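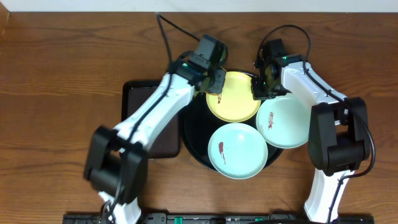

My grandmother never in her life let a person get up from her table and carry off their own plate, and I suppose that is why I was so long in learning how to clear one. She had rules about it, and the rules had come with her from Lukar along with the good scissors and the bread knife. You let people finish talking first. Then you brought the big round tray, the black one, and you set it down right in the middle of the wood where everyone could reach it, and the plates went onto it in whatever order they came. On the night I am telling about, the yellow one had come to rest on the far side, with the pale aqua one nearest me, poking out past the rim, and the mint green one hanging off to the right, and all three of them still wore a streak of red from supper. The aqua had the worst of it, a big dark blotch with a trail running down from it, and I remember thinking that must have been my uncle's, seeing how he always took the sauce twice and then said he wasn't very hungry.

We had gathered in the house at Clutthorpe to decide what to do with it. My grandmother had been gone since April, and my aunt had come 1,632 miles on three different buses because she did not care for airplanes, and my uncle had driven over from Plunell with a trunk full of flattened boxes and the kind of cheerfulness that makes you want to go and stand in the yard. I had come the shortest way and so had been put in charge of the food. I made the tomato sauce because it was the only thing of hers I knew by heart, and I made far too much of it, the way she did, and we ate it with bread and hardly said a word about the house until there wasn't any sauce left in the dish to talk about instead.

"There's a man at Sorensen's who will take the furniture," my uncle said then. "All of it, one truck, one morning."

"Not this table," said my aunt.

"Well, he'd want the table. The table's the thing he'd want."

My aunt put her hand down flat on the wood and moved it along the grain, slowly, the way you might settle a horse. It is a brown table with dark wavy streaks running the length of it and little knots here and there, and when we were children every one of those knots belonged to somebody. Mine was an island. My cousin's, right next door, was an enemy island, and there had been a long war between them one winter, fought mostly with dried beans. My aunt, who was a grown woman at the time and ought to have been above that sort of thing, had a knot of her own that she said was a post office, and if you wanted a letter to get to either island you had to go through her. She charged a bean for a stamp.

"Do you know what he offered?" my uncle asked, and he took a piece of paper out of his shirt pocket and unfolded it. "He said 599 for the table by itself. I told him I'd have thought 1,000, and he laughed, but he laughed in a nice way."

"I don't care if he giggled," said my aunt.

I got up about then and fetched the tray, partly because it was time and partly because I could see the two of them getting comfortable in their disagreement, and once they got comfortable they could go until midnight. I set it in the middle. And my aunt, who had been told all her life to sit still and be a guest, looked at it and then at me and said, "Give me that yellow plate a minute."

So I gave it to her. She tilted it toward the lamp. There was just one thin reddish-brown streak on it, over by the left side, and she studied that streak as if it had come in the mail.

"I never could get this right," she said. "The sauce. I've made it every winter since I left home, and it comes out sweet, and I don't want it sweet. What do you put in it?"

I told her. It was only onion, cooked so long you'd swear you had forgotten it, and a heel of hard cheese dropped in at the start and fished out at the end. My grandmother used to eat the heel of cheese herself, standing up at the stove with her back to us, and I had done the same that afternoon without giving it any thought.

"Cheese," said my aunt. "All those years on the telephone, and she never once said cheese."

"She told me cheese," said my uncle.

"She did not."

"She told me when I got married. She wrote it on a card. I've got the card at home in the drawer with the batteries."

My aunt laid the yellow plate back on the tray, up at the far side where it had been, and for a moment I really did not know whether she was going to laugh or throw the bread at him. Then she said that if he had sat on that card for so long, the least he could do was help her carry a table, and he said carry it where, she lived in an apartment with a staircase like a corkscrew, and she said the legs came off, and he said they most certainly did not, and before I had got the forks together the both of them were down on their hands and knees on the kitchen floor with a flashlight, arguing about bolts.

I took hold of the tray and then I let it be. You couldn't very well lift it past them, and besides, she would have said they weren't finished talking. I moved the aqua plate in a little so it wouldn't catch anybody's sleeve, and I sat down again at my end, by the island, and asked whether they needed a wrench.

"The small one," said my uncle's voice, from underneath.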